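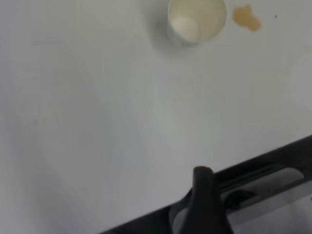 So can a robot clean up after supper yet?

Some of it, slowly, and with a person standing close by.

I spent a long June afternoon at Grellero, a small outfit in Jinville where Philomena Nyarko and her crew teach a machine the sort of chores my grandmother did while talking on the phone. A brown spill beside a paper cup, for instance, takes you or me one swipe. The robot has to find the edges of the puddle, leave the cup standing, and press hard enough to wipe without shoving everything along (I have known teenagers who struggle with that last part!).

Out of 100 wiping tries that month, Nyarko told me, 74 left the table clean enough for her liking. Her colleague Sushil Tiwari is a tougher judge and would have passed fewer, and the two of them argued over it very happily while I drank my tea. Folding towels is coming along too, though I'd keep your own dishrag handy for a few more years.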